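The slow way to Letlow

By Marama Cartwright

I had been told to sit on the left. The woman at the ticket window in Hunumthorpe was very firm about it, and when I thanked her and wandered off she opened the little side door and called after me, left-hand side, love, or you'll be looking at hedges all the way! So I sat on the left, with my bag on my knees and a cheese roll I'd meant to save for later (it didn't last past the bus station gates).

The 318 takes the best part of the morning to reach Letlow. You could drive it in far less time, and most people do, but I don't much like driving on roads I don't know, and I had nowhere to be until the evening. There were five or six of us aboard to begin with. A man with a rolled-up carpet got on at the hospital and off again two stops later, and we all took turns holding the end of it clear of the doors.

After the reservoir the road climbs and the bus changes its tune altogether, a sort of low grumble that you feel in your back teeth. Then you come over the top and there is the estuary, all of it at once, mud and silver water and a line of posts marching out to nothing in particular. I'm afraid I said "oh" out loud.

I was staying with Declan Lockyer, whom I had never met. We'd been writing to each other since February through one of those hospitality boards where people offer a spare bed to travellers, and his messages had been so full of advice on footwear that I half expected a retired sergeant major. He was waiting at the stop in a yellow cagoule, a tall, shy man of 35 who mends outboard motors and shook my hand for rather a long time. We walked up to the house by way of the harbour, the chip shop, his old school and the place where the other chip shop used to be.

Letlow isn't a town with sights, really. There's a church with a good roof, and a lifeboat station, and a café called Restrepo where the windows steam up by ten and the bread pudding comes in slabs. I went there every day of my stay and I'd have gone twice if I hadn't been embarrassed. On the second morning a lady at the next table asked whose cousin I was, and seemed a bit let down that I wasn't anybody's.

The thing to do is walk out to Komitz, the old coastguard cottages on the point. It's 3 miles by the sea wall, flat as a tray for most of it and then suddenly steep at the end, and you must look at the tide table before you set off – the last stretch of path goes under at high water and doesn't come back for hours. Declan lent me his spare one, with the good days ringed in biro. I had the whole wall to myself apart from some curlews and a very muddy spaniel, who came with me as far as the first stile and then thought better of it.

I stayed four nights in the end, two more than I'd planned. The bus back leaves from outside the bakery, and Declan came down to see me off with a bag of apples and a further word about my boots. The winter timetable starts on 30th October, when the service drops to 2 buses a day, so check before you travel. Sit on the right going home.

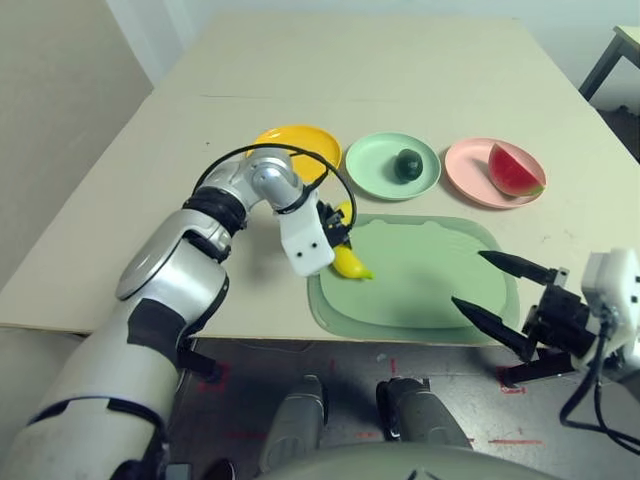 Can you walk to Komitz and back on one tide?

Most people can, provided they set off as the water is going out and don't linger too long at the cottages. Take the local tide table with you and turn round in good time for the last stretch of path.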